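Brildale Rugby League Player Absence Records

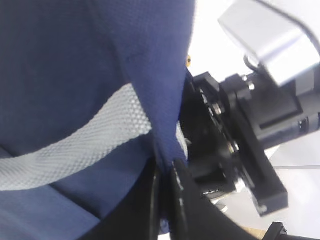
Data card and README, version 2

Overview

This dataset holds match absence and return-to-play records for the semi-professional and amateur rugby league clubs in the Brildale district competition. Each row is one absence spell: a run of one or more matches that a registered player missed for a medical reason. The release has 1202 rows covering 1164 players. Most players appear once.

The records were put together to support work on squad planning and on how long players are out after common injuries. They were not collected as clinical records and do not contain a doctor's notes, scans or treatment details.

What changed in version 2

The column weeks_out has been dropped. It was computed from calendar dates in some clubs and from missed rounds in others, and the two could not be reconciled. Use matches_missed.

Bye rounds no longer count as missed matches.

Players who moved clubs while injured used to be split into two spells. They are now one spell, with the club at the start of the spell kept in club_code.

The Dretport reserve grade has been added. Its forms use an older body area list, which was mapped to the current one by hand. See Known problems.

Files

absences.csv: one row per spell
players.csv: one row per player, with position group and age band
clubs.csv: club codes and grade
rounds.csv: round numbers for each season, with byes marked
area_map.csv: old and new body area names for the Dretport forms

All files are UTF-8, comma separated, with a header row. Empty cells mean the value was not recorded. There is no special code for missing values.

Columns in absences.csv

spell_id: integer, unique
player_id: integer, matches players.csv
club_code: three letters, matches clubs.csv
season: integer, counted from the first season in the data
start_round: first round missed
end_round: last round missed, empty if the player did not return
matches_missed: integer, byes excluded
body_area: head, neck, shoulder, arm, hand, trunk, hip, thigh, knee, lower leg, ankle, foot
onset: match, training, gradual, unknown
recurrence: yes if the same area on the same side led to an earlier spell in this dataset
outcome: returned, season ended, retired, left club

"Retired" is used only where the club secretary wrote that the player stopped because of the injury. A player who simply did not register again is "left club".

Collection

Clubs filled in a one-page form after each round. Forms were sent to Dulce Nava at the district office, who checked player registration numbers against the team sheets. Wanting Xue entered the forms. A second person entered a sample of them again, and differences in body_area and onset were settled by going back to the paper form.

Most matches are played on Sunday, and forms were due before the next round. Late forms were accepted until registration closed in May. Forms that arrived after that were left out.

Removing personal details

Names, registration numbers and dates of birth were removed. Age is given in five-year bands. The two smallest clubs share a single code, as their squads were small enough for a player to be picked out by position and age band. Free text notes are not released.

Please do not try to match rows to named players through match reports or club news pages.

Known problems

Head injuries are probably undercounted in the early seasons. The form had no separate line for them then, and some clubs wrote "knock" with no body area. Those spells have an empty body_area.

Spells that began in the off-season have start_round set to 1. Their matches_missed values are correct, but they say nothing about time out before the first round.

The old Dretport form had one box for "leg". Where the notes gave more detail, Cheng-en Poon assigned the spell to thigh, knee or lower leg. Where they did not, body_area is empty. The mapping has not been checked by a second reader.

Exposure is not recorded. There is no count of minutes played or training hours, so injury rates per hour cannot be computed from these files. Rates per match can be estimated from rounds.csv if full squads are assumed, but we advise against comparing clubs this way.

Loading

The files open in any spreadsheet program. Read club_code as text. One code is read as a missing value by some software if column types are guessed. The Vivovar loader handles this with its default settings from version 2 onward.

Maintenance

Zihan Su maintains the files. Corrections should give the spell_id, the column, the current value and the proposed value. Qiuyue Cao reviews corrections from clubs before they are merged. The Kong trophy matches are kept outside the main round numbering and will be added as a separate file once the team sheets have been entered.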